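Oktober, abends, kurz nach neun

Heute den halben Tag mit dem Türfehler verbracht. Ich schreibe es auf, solange ich die Reihenfolge noch im Kopf habe, der eigentliche Bericht muss morgen raus.

Angefangen hat es kurz nach acht. Der Arm sollte die linke Schranktür am Übungsschrank schließen, eine Aufgabe, die er letzte Woche ohne Beanstandung erledigt hat. Er fuhr an, legte den Finger an die Türkante, drückte, und die Tür ging bis zur Hälfte zu. Dann blieb sie stehen und er drückte weiter. Die Kraftbegrenzung hätte eingreifen müssen, tat es aber nicht. Ich stand am Pult und habe erst am Geräusch gemerkt, dass etwas nicht stimmt, so ein Knarren aus dem Scharnier. Bis ich auf dem Not-Halt war, hatte sich der ganze Schrank verschoben, hinten etwa eine Handbreit. Thulani stand auf der anderen Seite der Absperrung, also außerhalb. Keiner verletzt, nichts abgebrochen, eine Schraube am Scharnier locker.

Trotzdem ist es ein Vorfall, und ich habe ihn auch als solchen eingetragen. Thulani Adams wollte erst nur eine Störung daraus machen, weil kein Mensch im Bereich war. Wir haben kurz darüber geredet, dann war er einverstanden. Wenn die Kraftbegrenzung nicht auslöst, spielt es für die Einstufung keine Rolle, wer gerade wo steht.

Danach das Protokoll gezogen. Fehlercode 291, dreimal hintereinander, und den hatte ich noch nie gesehen. Im Handbuch von Hotevix steht dazu ein einziger Satz: »Referenz ungültig, Bewegung wird fortgesetzt.« Das habe ich zweimal gelesen. Die Referenz ist ungültig und die Bewegung wird fortgesetzt. Bei der Hotline angerufen, 13 Minuten Warteschleife, dann ein freundlicher Mann, der den Code auch nicht kannte und zurückrufen wollte. Bis jetzt kein Rückruf.

Den Vormittag über die Aufzeichnungen durchgesehen. Der Arm lernt die Türbewegungen aus den Vorführungen, die wir mit dem Handgreifer machen, und die laufen bei uns im Projekt Urna seit dem Sommer. Insgesamt sind es 899 Durchgänge, davon fast die Hälfte mit Türen. Mein erster Gedanke war, dass wir beim letzten Schwung etwas Falsches eingelernt haben. Also Durchgang für Durchgang angeschaut, bis mir die Augen wehtaten. Gefunden habe ich nichts. Die Griffe sitzen, die Wege sind sauber, bei einigen ist die Hand etwas unruhig, das war vermutlich ich am späten Nachmittag.

Mittags nur ein Brötchen am Pult gegessen. Thulani hat in der Zeit die Schraube nachgezogen und den Schrank wieder gerade gestellt. Der Arm war da schon stromlos und mit dem Schloss gesichert, den Schlüssel hatte ich in der Tasche. Danach haben wir die Türbewegung mit dem Handgreifer nachgestellt, beide Türen auf, so wie sie der Arm heute früh vor sich hatte.

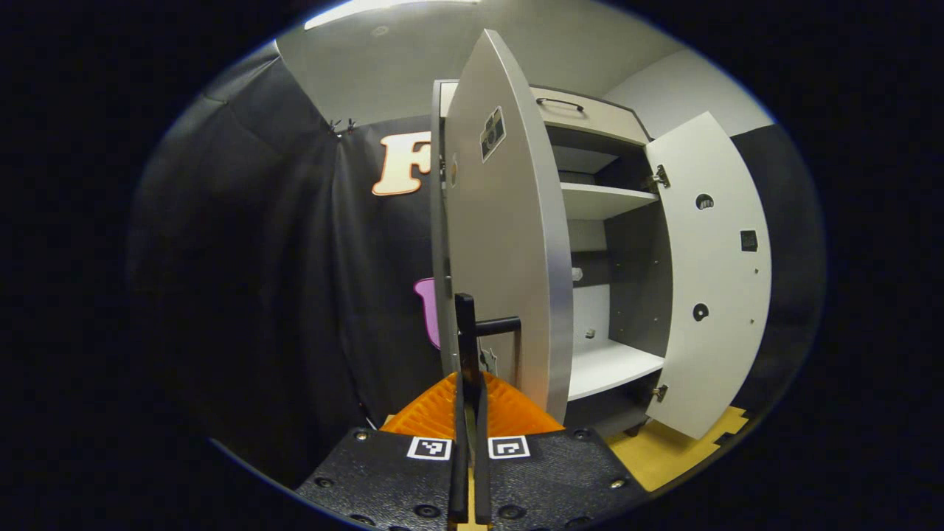
Handgreifer vor dem Übungsschrank, beide Türen offen. Der Marker auf der linken Tür sitzt oben.

Beim Nachstellen kam dann der erste brauchbare Hinweis. Der Marker auf der Innenseite der linken Tür ist die Referenz, an der die Software von Clenis den Öffnungswinkel abliest. Je weiter die Tür zugeht, desto flacher sieht ihn die Kamera am Arm, und irgendwann erkennt sie ihn nicht mehr. Soweit bekannt. Bisher hat das System an dieser Stelle auf den letzten gültigen Wert zurückgegriffen und die Kraft gedrosselt. Seit dem Update von letzter Woche greift es zwar noch zurück, aber die gedrosselte Kraft wird beim Zurücksetzen der Referenz wieder auf den Grundwert gestellt. Steht so in der Änderungsliste, ziemlich weit unten, unter »Sonstiges«. Ich hatte die Liste vor dem Einspielen überflogen und diesen Punkt überlesen. Das gehört auch in den Bericht.

Ob das alles erklärt, weiß ich noch nicht. Warum die Tür überhaupt auf halbem Weg hängen geblieben ist, passt nicht ganz dazu. Thulani meint, das Scharnier sei schon vorher verzogen gewesen. Kann sein. Von Hand geht sie jetzt leicht, aber da war die Schraube ja bereits wieder fest. Wir hätten es vor dem Nachziehen prüfen sollen. Mein Fehler, ich hatte ihm gesagt, er könne anfangen.

Gegen zwei mit Frau Vallejo telefoniert. Sie will, dass der Arm gesperrt bleibt, bis die Kraftbegrenzung ohne die Referenz nachgewiesen ist, also ganz unabhängig von Kamera und Marker. Das ist richtig, kostet uns aber mindestens die nächsten Tage. Die Vorführungen mit der Hand dürfen weiterlaufen, dafür braucht es den Arm nicht.

Nachmittags noch den alten Softwarestand herausgesucht. Er liegt auf der zweiten Platte, die Prüfsumme stimmt. Eingespielt wird er erst, wenn die Freigabe da ist. Ein Schild an die Absperrung gehängt, Schlüssel in den Kasten, im Schichtbuch unterschrieben, Thulani auch.

Auf dem Heimweg immer noch an das Knarren gedacht. Es hat vielleicht 2 Sekunden gedauert, bis ich gedrückt habe, im Protokoll kann ich es morgen nachsehen. Ich hatte die Hand nicht am Taster, weil die Aufgabe als erledigt galt und ich nebenbei die Liste für den nächsten Durchgang ausgefüllt habe. Das mache ich nicht mehr.

Morgen früh: Hotevix noch einmal anrufen und nach dem Code fragen. Messdose für die Kraftprüfung ausleihen. Bericht fertig schreiben, vor der Besprechung um zehn. Und das rechte Scharnierpaar mit ansehen, wenn wir schon dabei sind.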